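Kitchen corner sort-out

The shared kitchen at Flenimau gets its clear-out on May 5, 2022, starting at 9. Everything on the shelves and along the back of the table will be moved so the boards can be wiped down. Soledad Ocampo is looking after the list – see her if you want something kept.

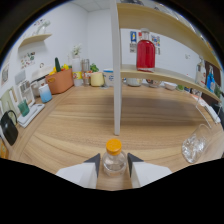
The big table and shelves, with bowls along the back.

Please put your name on any bottles, bowls or tumblers you want to hang on to. Unlabelled items go in a box by the door and stay there until August. Spray bottles will be moved to the cupboard under the sink, and the potted plant is staying. Rigoberto Salinas has almost 65 spare labels if you need a few.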